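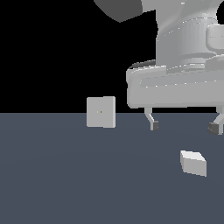
2 min read

The robot has been thinking for 15 seconds, which in Anitha Reddy's line of work is long enough to go and fetch a coffee. She writes planners at Henstead, meaning the code that decides how an arm gets from where it is to where it ought to be without passing through itself on the way.

Her whole world is a blue-grayish floor under a black sky. There is an arm, a small pale block, and a square panel with a dot of orange on it. "I asked for a nicer background once," she says. "They gave me a faster collision checker."

The tool is called Wirkitz, and it is good at its job in the way a nervous driver is good at parking. It proposes a path, frets over it, throws it out and proposes another. The default limit is 2000 tries. Clem Hinds, who looks after the settings file, would like everyone to leave that number alone.
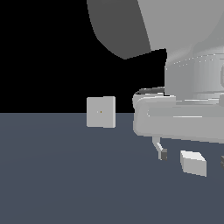
Most of the arguments on the team are over 300 lines of code that choose how the gripper should come at a block. Straight down is safe and dull. Coming in at a slant can save time, and can also send the elbow somewhere no elbow should go. Raluca Munteanu wants the slant. Reddy wants to go home at a decent hour.

Simulation makes the quarrel cheap, at least. A bad path costs a red line in the log and a restart, plus a short message from Hinds asking who touched the settings file. In November the same code goes onto a real arm, where restarts involve a broom.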